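Rendering a wrist camera in sim without lying to yourself

Dirach notes, part 2. Written by Mahsa Jalali, with corrections from Nektarios Tzanetos, who would like it known that there were many.

Part 1 ended with a hand that could close on a plate. This part adds the wrist camera, so your policy has something to look at besides joint angles. You'll need the simulator running, a hand model loaded, and a grasp script that works at least most of the time. If your grasp script works all of the time, please check that gravity is on.

Step 1. Attach the camera to the palm link

Parent the camera to the palm, never to a finger. I parented mine to a finger the first time and got a very convincing recording of an earthquake. In the scene config, set the parent link by name and give the offset in the palm's own coordinates. Then move the arm through its full range with the viewer open. The view should swing with the wrist and stay put when only the fingers move.

If everything looks upside down, your camera convention and the simulator's convention disagree. One of them has Z pointing forward and the other has it pointing backward. Rotate 180 degrees about the camera's X axis and tell people you planned it.

Step 2. Match the frame rate to the control rate

Our controller runs at 30 Hz and the camera renders at 30 frames per second. You can run them at different rates, and Pakzad (our logging tool) will happily accept this and pair each action with whichever image was lying nearest. Your policy will then learn to react to the past. Set both numbers in the same place in the config so that changing one without the other takes real effort.

Stamp each image with simulation time. Wall clock time is fine until someone opens a browser on the same machine.

Step 3. Check what the camera sees at the moment of contact

Run one grasp, pause it when the contact sensors fire, and save the wrist view. Do this before you collect anything. A camera placement that looks great on approach can turn useless once the fingers close, and the loss curve won't mention it.
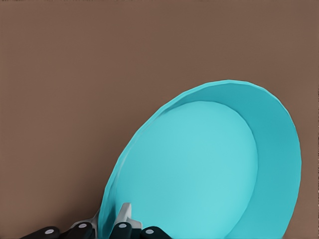

I want three things from a contact view: some of the fingers, some of the object's edge, and the place where the two meet. The whole object is a luxury. If the policy can see the rim and the fingertips, it has a fair chance of telling a good pinch from a bad one. If all it can see is table, it will learn a great deal about table.

Move the offset a little at a time and save again. Write down the values you reject. I didn't, and rediscovered the same bad one on two separate afternoons in August.

Step 4. Add randomization, but later than you want to

Everyone wants to randomize on the first day. Hold off until you have a run with fixed colors and fixed lighting that you can replay and get the same result. After that, turn things on in this order:

Object pose
Light direction
Surface color
Camera offset, by a few millimeters

Train briefly after each one. When all four go on together and success drops to nothing, you'll have four suspects and no witnesses.

Step 5. Record and replay

Start the recorder from the Cleto panel or the command line. Our last batch was 1128 episodes, and I'd love to say we looked at all of them. What we do now is replay a random handful with the saved actions and compare the new images to the stored ones. They should match. If they drift apart toward the end of an episode, look for an unseeded random number generator. Ours was in the lighting code, where Nektarios had left a comment reading "seed this".

Common problems

Black images: the camera is inside the palm mesh. Push it out along its viewing axis.

Fingers missing near the lens: the near clipping plane is too far away. Lower it.

Objects look faceted on the edges: you're using the low-polygon mesh. We leave it. The collision shape matters more for the grasp, and the renderer has enough to do.

Part 3 covers slip detection, as soon as mine detects some.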